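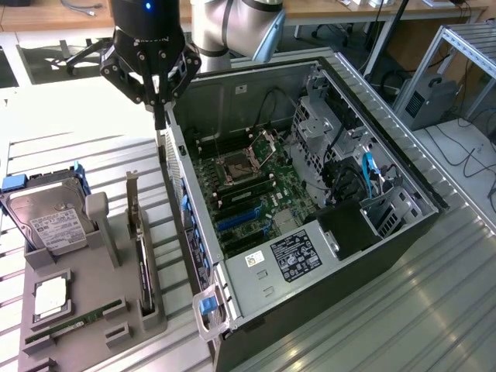

Figure 3. Desktop tower on its side with the side panel removed. The CPU socket is empty and its bracket is open.

3.2 Layout of the case and order of work

The desktop unit used in the study was laid flat on the bench, as in Figure 3, with a gray plastic component tray to its left. We chose this position after early trials in June, when towers left standing upright tended to shift as connectors were pulled. Laying the case down also leaves the motherboard facing up, so the socket, the memory slots and the expansion slots can all be reached from above.

Access is not equal across the board. The drive cage takes up much of the right side of the interior, and a bright blue SATA cable runs through it. Thin black cables loop down toward the board near the top – these were the parts most often brushed by accident in our sessions. Participants at the Bidside site were told to leave them connected until the memory was out.

Each session allowed 120 minutes for full disassembly. Parts were sorted using the Tivura scheme, which groups them by material and by type of fastener. Kettunen's earlier guide starts with the power supply, but we started with the processor and memory, as these hold the most resale value and are easily damaged by later steps. Labels on the case were left in place and copied to the record sheet before any work began. Screws were bagged by location – board, cage or cover – and weighed at the end.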